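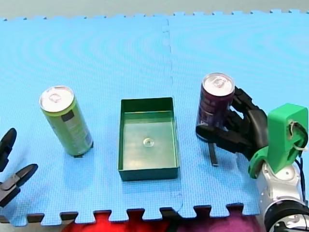

Die Dose und ihr zweites Leben

Eine Getränkedose ist vermutlich der einzige Gegenstand im Haushalt, für den man sich nach dem Gebrauch mehr Mühe gibt als vorher. Gekauft wird sie im Vorbeigehen, getrunken in fünf Minuten, und danach steht sie eine Woche auf der Fensterbank und wartet darauf, dass jemand eine Entscheidung trifft.

Bei uns in der Redaktion warteten an einem Donnerstag im März 42 davon. Perla Olvera, die ihren Schreibtisch aus Prinzip leer hält, schrieb eine Rundmail mit dem Betreff »Dosen (eure)«. Simão Cardoso antwortete mit einem Foto von einem Tablett. Seither gilt bei uns das Tablett als System.

Man unterschätzt Tabletts. Eine Dose auf dem Boden ist Müll, dieselbe Dose auf einem flachen, dunkelgrünen Tablett mit Rand ist eine Sammlung. Zwei Dosen nebeneinander sehen bereits nach Absicht aus, besonders wenn die Farben sich beißen. 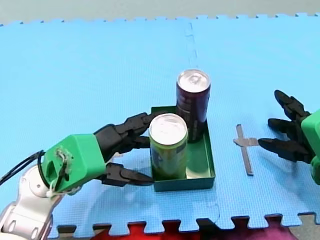 Gelbgrün vorn, dunkles Lila dahinter: Aufräumen im kleinen Format.

Natürlich wäre es einfacher, alles gleich zum Automaten zu tragen. Faizal Nugroho hat das eine Zeit lang getan, jeden Abend, immer mit höchstens zwei Stück. Er sagt, es habe ihn beruhigt. Die Leute hinter ihm, die mit den großen blauen Säcken, beruhigte es weniger.

Der Automat hat ja auch seine Launen. Er will die Dose unzerdrückt, mit lesbarem Aufdruck und möglichst ohne den Rest, der einem sonst in den Ärmel läuft. Wer seine Dosen gern knüllt, um Platz zu sparen, steht dann da und biegt Blech gerade wie ein Karosseriebauer. Ich habe das einmal bei einem Mann im Anzug gesehen und aus Höflichkeit sehr lange die Kaugummis studiert. 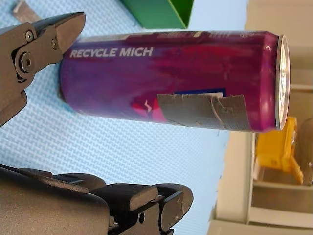

Meine Großmutter hätte über all das gelacht. Bei ihr kam die leere Dose in den Keller und wurde dort Nagelbehälter, und als sie auszog, fanden wir 407 Nägel und keinen Hammer. So gesehen sind wir mit Tablett und Tüte weit gekommen. Dionysis Ververidis aus der Grafik schlug trotzdem vor, die schönsten Dosen zu behalten, wegen der Typografie. Wir haben den Antrag vertagt. Er hat seine Lieblinge inzwischen hinter dem Drucker versteckt, was alle wissen.

Bleibt die Frage der Aufstellung. Ich bin für die strenge Variante: Tablett in der Mitte, links eine Dose, rechts eine, und erst hineinstellen, wenn man sicher ist, dass wirklich nichts mehr drin ist.
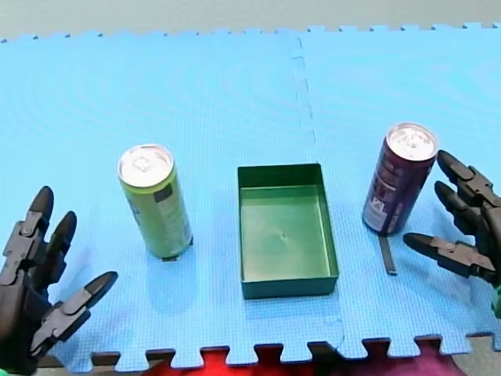 Was man dafür braucht

Einen Untergrund, dem ein paar klebrige Tropfen nichts ausmachen. Ein Tablett mit Rand. Und jemanden wie Perla, der Rundmails schreibt.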